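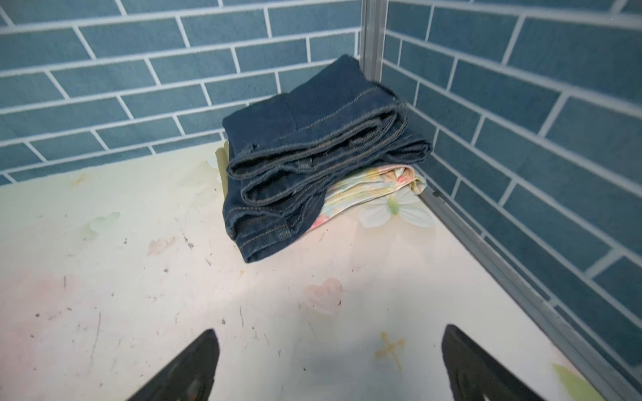
# Denim corner, October

The Kesteo is a clothes swap and mending room on the second floor of the old Prarkel building. We open the doors at 8 in the morning and take in whatever people bring, as long as it's washed. These notes go with the October gallery. Most of what came in this month was denim, so most of the page is too.

Everything gets folded before it goes out. Hanging takes rail space we don't have, and jeans keep fine in a stack.

## Indigo jeans with tan stitching

Dark blue, with double rows of golden-tan thread along the seams. The creases have gone a lighter blue, and the pair looks worn without looking worn out. We fold jeans like these several times over, into a block that can be carried in one hand.

Partly underneath is a piece of floral fabric, possibly cotton, in yellow, pink, peach and soft green. The floral print on the pale surface below is quieter.

## The blue tile

The wall tile is the subway kind. Dark denim shows up well against it, and so does anything cream. Black doesn't do as badly as we expected.

## How we fold

The method came from the Molo laundry course, with one change. Molo folds to the waistband and stops. We go on folding until the piece is compact, and we leave the rounded edges of the legs facing out. You can then see the color of the seams and the wear on the folds without opening anything.

- Button the fly and close the zipper first.
- Lay one leg on the other, seam to seam.
- Tuck in the point at the seat.
- Fold up from the hem, pressing out the air each time.
- Set the stack down with the folds toward the front.

Heavy denim won't hold a tight fold straight out of the dryer. Leave it flat for 20 minutes and try again.

## Florals and light cottons

Light cottons go with the linens unless they're big enough to make something from. Small pieces are kept as patches and pocket linings. A pale floral makes a good lining for dark jeans - it only shows when the pocket turns out.

If you're bringing fabric, please cut off any part with a stain. We would sooner have a smaller clean piece.

## What came in

The count for October was 132 pieces, not including socks. Jeans were the biggest group by a long way, then shirts, then bedding. Children's sizes were low again, and we could use more of them before the cold weather.

Two pairs went to the mending table for new knees. One had been mended before with a patch from a Kozma work jacket, and we left that patch where it was.

## Taking something home

Pick up the whole stack and open it on the long table by the window. Check the waist against something you already wear, as the printed sizes are no help on older pairs. You don't have to refold it. Put it in the basket under the table and it will go back out the next morning.

Swaps are one for one, with a limit of 2 pairs of jeans per visit. Mending supplies are free to use in the room, but the good scissors stay here. The next batch of pictures goes up once the winter coats are sorted.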